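Notebook, June, 7:40 am

Glaze tests, kiln load 26. Opened the lid too early again (I know, I know) but everything survived and I have to write this down before I forget which tile was which!

Background for Nandi, who missed the last session: we're trying to get the speckle in the Ronotholm stoneware to come through a matte white without going muddy. The clay has plenty of iron in it. The old recipe buried it completely, and the thin version crawled off every rim we tried.

So, three buckets. Bucket A is the old recipe, sieved twice. Bucket B has less clay and more whiting. Bucket C is B with a spoonful of the Yuan ash that Annatjie Pretorius brought back, washed and dried on the windowsill. I didn't weigh the ash properly, which I regret, because C is gorgeous. 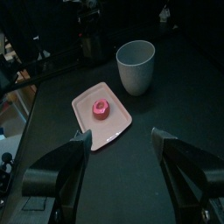 A came out flat and chalky, same as always. Fine on the inside of a bowl, dull everywhere else. B is much better: soft, a bit buttery to the touch, speckle showing where the glaze thins over the throwing rings. One pinhole cluster near the foot of tile B4, probably dust from the bisque. Wipe with a damp sponge next time, and let it dry overnight before dipping.

C has the speckle all the way up! Tiny warm brown dots with a slight halo, and where it pooled in the stamped lines it went a pale green that I want on everything. It did run on the vertical tile, right down to the last few millimeters before the shelf, so keep the foot bare and don't double dip.

Dipping times: count of three for A and B. C was a count of three on the front row and a slow five on the back row, and the back row is where it ran. Stick with three.

Firing notes. Slow climb overnight, lid propped until the steam stopped, then the usual program with a longer soak at the top. Controller said 2000 when I looked in after supper (Fahrenheit, still climbing). The bottom shelf is definitely cooler than the middle. B tiles down there are drier and a little rough at the edges, so don't judge B by those.

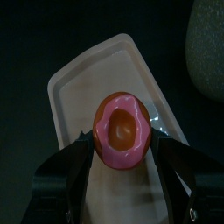
Nandi Sibiya's suggestion from last month, mixing the whiting into warm water first, made a huge difference. No lumps, and it went through the sieve in one pass. Doing that from now on.

Still to do:
Weigh the ash!! Three small batches, written on the lid as well as in here.
Try C over the Firkura slip, thin coat only.
Ask Mukitz if the finer whiting is back in stock.
Grind the drips off the middle shelf and put fresh wash on it.
Line blend between B and C, on vertical tiles with a catch tray under each one.

Annatjie wants four mugs in C before we've even repeated it. I said yes, obviously.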